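Birkerine shelf cell: setup and upkeep

Everything needed to bring up the simulated shelf cell, keep it behaving, and mend it when the grippers start sulking. I've had a lovely time building this one and I hope you get it running quickly!

Maintainer: Emiliano Tapia
Last checked: 1 September 2025

What you get

Two arms, a two-finger gripper on each, a wooden shelf unit on a gridded floor, and a handful of groceries. There are 1,129 recorded episodes in the release, 92 of them kept back for checking a fresh install. The arm models come from the Pravton set and the finger linkages were redone in April.

Setting up

Load the shelf first, then the arms, then the groceries. Let the physics settle for 200 steps before you send any commands. Home both arms with the fingers open, then run the reach check on the middle shelf.
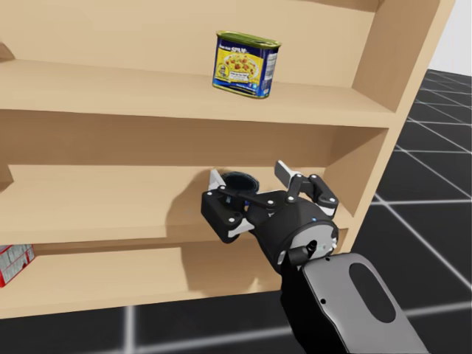
Reach check on the middle shelf, fingers open either side of the dark round object.

If a fingertip clips the board, move the shelf and leave the arm base alone. The base offset is shared with the Trujillo cell and changing it breaks both (I found this out the slow way).

Looking after it

Rerun the homing script whenever you change the physics version. Finger joints drift first, so compare them with the values in joints_ref before blaming the controller. Pads that sink into an object usually mean the contact stiffness has gone back to its default; set it again in the gripper file and reload. Watch both arms together once you've done this, as a fault on one side is much easier to spot next to a healthy one.
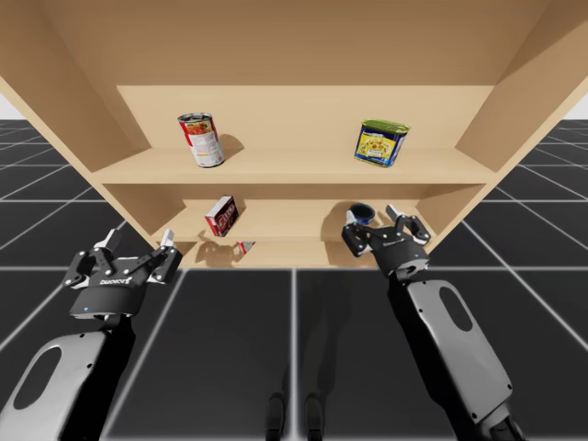
Can I run the cell with only one arm?
Set the unused arm to parked in the cell file and the controller will skip it, though you still need to home both at start-up.

Known faults

Episode 28 starts before the settle finishes. Skip it for now.
Biltmont grasp scripts load fine but expect the old finger names.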